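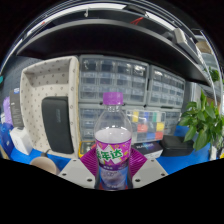
May, holiday sale prep, Ravcombe store. Entry started 6:40 a.m., before opening.

Goal for this week: get the shelf label system and the registers to agree on sale prices before the long weekend opening at 5 a.m. Last year the labels changed over at midnight and the registers at store open, so the overnight online pickup orders were charged at the old price. Refunds went on into June.

Setup
Test bench is in the back office, one register, one label gateway, 23 shelf labels. Price file comes from Skovaveo in the usual nightly export. Register software is Makix, same build as the sales floor. Clock on the gateway set by hand to simulate the changeover.

Run 1
Loaded the sale file with 300 items. Start time 05:00, end time 23:59 on the last day. Labels updated. Register picked up the sale price on everything I scanned except the multi-buys. Two-for offers rang at single price, no discount line on the receipt.

Checked the export. The multi-buy rows have the quantity in the column Makix reads as pack size. Column order is different from the winter file. No note of the change in the export log.

Run 2
Swapped the columns by hand and reloaded. Multi-buys ring correctly at quantity 2. At quantity 3 the discount is applied once and the third unit is full price, as it should be. Quantity 4 gives two discounts. Void of one unit out of a pair removes the discount line. Good.

7 labels did not update on this run. All 7 are on the lower rail. Moved them to the upper rail, forced a refresh, all came through. Moved them back and they held the price. Suspect the metal back panel on the bench. Sales floor fixtures are open wire on most aisles but the end caps have the same panel, and the end caps are where most of the sale items go. Needs a walk test.

Run 3
Changeover test. Gateway clock to 04:58, register logged in with a basket already open. Three items scanned before 05:00 and two after. Items scanned before keep the old price, items after get the sale price, total is mixed. Suspending and recalling the basket reprices everything. Cashiers will need to know this for the first few minutes. Wrote it on the opening sheet.

Deposit items: deposit is added after the discount and is not discounted itself. Correct.

Rain checks: coupon code prints but the expiry date is blank. Same on the Šimek printer and on the old one, so it is the template. Left a ticket with support, no reply as of 3:15 p.m.

To do
Ask Skovaveo whether the column order is permanent. If it is, change the import map and stop editing by hand.
Walk test on end caps after close, handheld in signal mode, write down any label under the threshold.
Repeat run 3 with a pickup order placed the night before.
Printed backup signs for the end caps, in case the walk test is bad. Paper stock is low, check the cabinet first.
Fix the rain check template or pull it from the register menu until it is fixed.

Import file with swapped columns saved next to the original, suffix _b. Do not load the original.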